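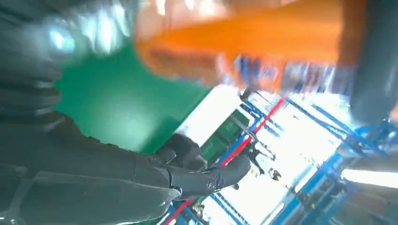 For two years I have written grasp planners for shelf picking, and my opinion has become simple: we should spend less effort on the planner and more on knowing when its input is old.

At Fliltmont we reviewed 1135 failed picks from our Urker controller. I expected bad grasp choices. In most of the logs the grasp was reasonable, but it was computed for a shelf pose that the arm had already left behind. The wrist view was smeared, the light between the rack beams washed out the edges, and the pose estimate still arrived with high confidence. The planner believed it, as it was built to do.

My colleague Iresha Haque prefers a larger model trained on blurred images. I respect this, and her results are good. But a larger model took 57 milliseconds per image on our machine, and the small one took 19. During a fast wrist turn, the extra time makes the estimate older again. We argued over this for most of July.

What I want is modest. Each estimate should carry its capture time and an honest uncertainty, and the controller should have the right to refuse it. If the age is over 40 milliseconds while the wrist is rotating, slow down and look again. We lose a little speed – our managers noticed it before they noticed anything else – and I still think it is a fair price.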